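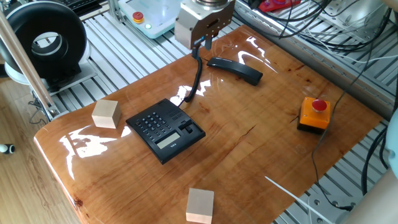 Slot 1: Opening, before the slides come up

Hi everyone, I'm Omolara, I look after the overseas payments desk at Flindar, and yes, I'm the one who sent you all that spreadsheet. (Wait for the people at the back to sit.) We're talking about sending money abroad and where it leaks out along the way. No math test, I promise.

Slot 2: The two rates

Ask who checked a rate on their phone this week. Hands up. Okay, lovely. The number you saw was almost certainly the mid-market rate, the halfway point between what banks will buy at and what they'll sell at. You and I don't usually get that one. We get the customer rate, and the gap between the two is the margin.

Say it slowly: margin is a cost even when the screen says "no fee." I say this to my brother Temitope about once a month and he still sends me screenshots with "zero fee!!" on them.

Slot 3: The worked sum

Write on the board: sending 1000 dollars, 3 percent margin. That's 30 dollars gone before anyone has charged you a thing. Then add a flat fee if there is one. Let them shout out the answer, it wakes the room up.

Go back to the board and do 50 dollars with the same margin. Tiny loss, a dollar fifty, but put a flat fee of five on top and it looks awful. Small transfers get eaten by the fee and big ones by the margin. If Kayode is in the room he'll want to talk about receiving bank charges here. Let him, he's good on it, but two minutes only.

Slot 4: Comparing quotes

The only question I want people to ask a provider: if I hand over this much, how much lands at the other end? Get that figure from each place within the same few minutes, because rates move.

Tell the Weststead story. I got a quote in the morning, had lunch, came back and it had changed, and I stood there arguing with a very patient man called Jenő Csonka about whose fault that was. (It was mine. The quote had a time limit printed right on it.)

Slot 5: Cards and cash

Keep this short. If the card machine offers to charge you in your home currency, compare before you say yes, and mostly you'll want the local one. Airport counters: check what you'd really get in your hand. Leftover notes, spend them or save them for next time, coins are hard to change back.

Slot 6: Questions

Beatrice has the roving mic. Repeat each question for the folks in the corner. If somebody asks where the rate will be in July, say I don't know, and move along to the next hand.

Handouts are by the door, take two if you like.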